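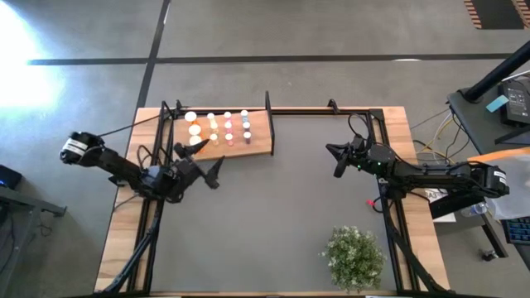 Figure 3. Work table with mat and peg board.

3.2 Seating and length of stay

The second part of the study looked at how long people stayed in the reading rooms of the four branch libraries, and whether this changed with the kind of seat they chose. Staff at Kenora, Zerthorpe, Ambaye and Brurklow gave out a short paper form at the door through February. Readers wrote down the time they came in, the time they left and the type of seat they used for most of the visit. In all, 1197 forms could be used. Forms with a missing time were left out, as were those from visitors who only returned a book.

Readers at shared tables stayed longest at three of the four branches. Brurklow was the exception. Its armchairs stand along the south windows, and readers there tended to keep the same chair for the whole morning — several wrote on the form that they had come for the light. At Ambaye the armchairs face the lending desk and were mostly used for short visits.

Noise was mentioned less often than we had expected. The complaint that came up most was the lack of sockets, followed by draughts near the doors at Zerthorpe. The heating there was off for 8 mornings during the survey, and we have kept those forms in the main results. Leaving them out shortens the gap between chairs and tables at that branch but does not change the order.

Time of day mattered more than seat type. Visits begun before 10 a.m. were longer at every branch, whatever seat was used. Older readers were more likely to come early, and we did not ask for age on the form, so the two effects cannot be separated with the present data.

A further limit is that readers could not always sit where they wished. Kenora has only 7 armchairs, and on busy afternoons a reader at a table may simply have found them taken. The form had no space for this — a later version should ask for first choice as well as the seat used.

Comments (2)

Zerthorpe is always cold by the doors, heating or no heating. Glad somebody has written it down.

Did you count the window benches at Kenora as chairs or tables? I can't find it in section 2.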